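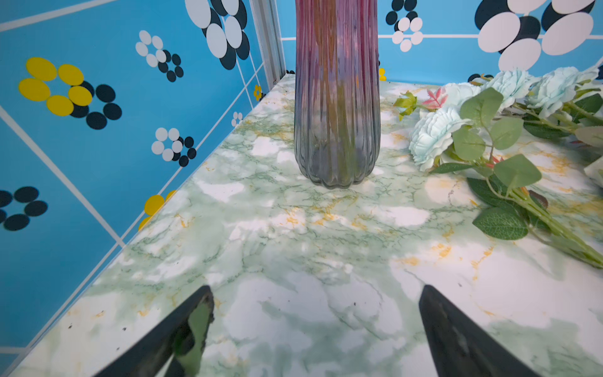

The gripper-mounted camera's view of a ribbed glass vase and artificial flowers on the test table.

Stuvville group reports new method for teaching robots to handle glass

17 Dec 2020

Researchers at the Resura laboratory in Stuvville have published the results of a study on how robots can learn to pick up and move glass objects. The method, named Clastier, uses images from a small camera mounted close to the gripper and was developed under the direction of Tudor Vasiliu, who leads the laboratory's manipulation group.

Clear and tinted glass has long been a difficult material for robots. Light passes through it, bends inside it and bounces off its surface, and the depth sensors used in many automated systems often return gaps or false readings where a glass object stands. A robot that relies on such readings may close its fingers too early or strike the rim.

The Clastier method does not use a depth sensor. A person guides the arm through the task, and the system records what the camera sees along with the position of the fingers. A computer model is then trained on these recordings to predict the next small movement from the most recent images. The model is never given the shape of the object or its exact place on the table.

For the study, the group recorded 212 guided runs. The work was carried out on a table with a glossy marble pattern, next to panels of bright blue tile decorated with flower shapes. Ribbed vases in several colors were used together with artificial flowers. According to the published report, the busy patterns were chosen on purpose, so that the model would have to learn the difference between the edge of a vase and a line on the surface beneath it.

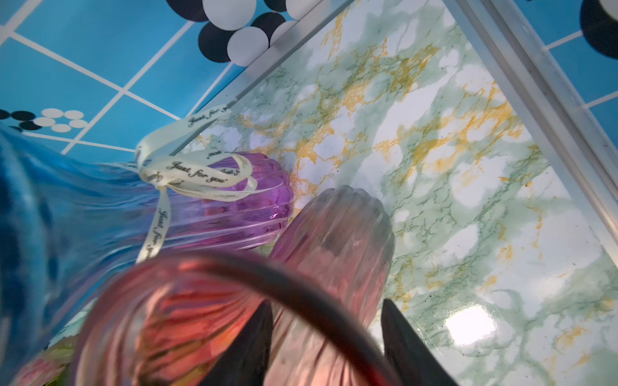
The trained model was then tested in 30 trials with vase positions that had not appeared in the recordings. The report states that the robot failed to complete the task in two of them. In both cases the fingers closed on the side of the vase at too low a point, and the trial was stopped by the operator. An earlier version of the system, trained without the gripper view, was not able to finish the full set of trials and was withdrawn from the comparison.

"The close view matters most in the last part of the movement," said Vasiliu. "From farther away, the rim of one vase can easily be lost against another. We wanted to know how much the model could learn from that near view alone, and the result was better than we had expected when we began recording in September."

The report also lists the limits of the work. All trials took place under the same lighting, and the vases were empty. Heavier objects and thin stemware were left out. Resura intends to study both in the next stage of the project — along with the placing of flower stems into a vase, a task that calls for finer control of the fingers.

The research was supported by the Tavares Fund for Applied Automation. The full report and the recordings are available on request from the Resura office in Stuvville.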